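Kestcombe wait on Chraibi as summer window opens

Kestcombe are still short of a goalscorer, and with the squad due back for pre-season shortly the club have let it be known that a deal for Chraibi is the one they want done first. Talks with Drosberg have been going on since the end of the season. There is an offer on the table, it has been improved once, and Drosberg have not said yes to it.

The striker has a year left on his contract. Drosberg would like him to sign a new one and he has so far declined, which puts them in the usual position of selling now for a fair price or losing him for nothing next summer. Their preference is to sell abroad. Kestcombe's view is that no club abroad has come up with the money, and they are prepared to sit tight for a while.

Supporters who only know the name from the cup tie in December will remember him as the substitute who came on with the game gone and hit the bar twice. He is left-footed, good in the air for his height and happier with a partner than on his own up front. He drops off a bit when he plays alone, and you see him out on the touchline looking for the ball when it ought to be crossed to him. Kestcombe finished the season with one up front. If he comes, that will have to change.

Manager Sayaka Takagi was asked about him at the supporters' evening and did not dodge the question. "He's a player we like and they know we like him," she said. "I'm not going to talk about the fee. We need goals from more than one place and I'd say that whoever we bring in." She also said she expects two or three players to leave before anyone else arrives, and that the wage bill will decide how busy the club can be.

The case for spending is not hard to make. Last season's side defended well and drew too many. Too often a good half hour came to nothing for want of someone in the six-yard box, and the home matches after Christmas were hard to sit through. The midfield is settled and the back four picks itself when fit. One forward who finishes his chances would be worth more to this team than three squad players.

The case against is his fitness. He missed the last part of the season with a hamstring problem, his second in two years, and the pitch at Kestcombe is heavy from November on. A long contract on good wages is a risk for a club this size. The talk is of a two-year deal with an option for a third, and that seems about as far as the board should go.

As for departures, two of last season's loan players have gone back to their clubs and will not be returning. The reserve goalkeeper has been told he can look for a move. There has been interest in both full-backs, but no bids, and Takagi would want replacements lined up before either was allowed to go.

Season tickets

Renewals closed with 3450 sold, and the remaining seats are now on general sale. The club had set a target of 4000 before the first home match and believe it can be reached if a signing is announced in time. Adult tickets in the Drelleo Stand start at £384, the same as last year. Seats held for supporters who have not renewed have been released, so anyone hoping to keep their old place should ring the ticket office soon. The away coach scheme will carry on, and 116 people have already put their names down for it. Pick-up points are unchanged.

Pre-season

Four friendlies have been agreed, two of them at home. Both home matches are pay on the gate, with under-12s let in free alongside an adult. The first will be played in three periods so that everyone in the squad gets some minutes, and trialists will be listed on the team sheet by letter only. The second is the one to come to if you want to see something like the side that will start the season. The club shop will be open before both, and the new home shirt should be in stock by the second.

The next newsletter goes out once the fixture list has been confirmed. Letters for it should reach us in the usual way, and please keep them short.

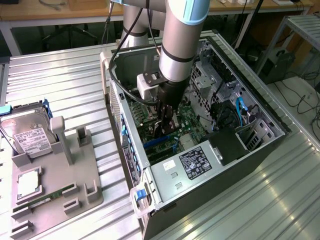
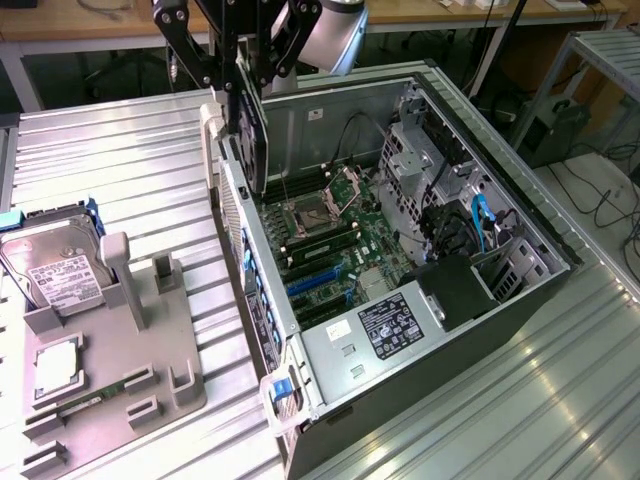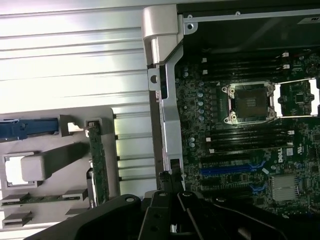 Three views of an opened computer case, with its green motherboard showing.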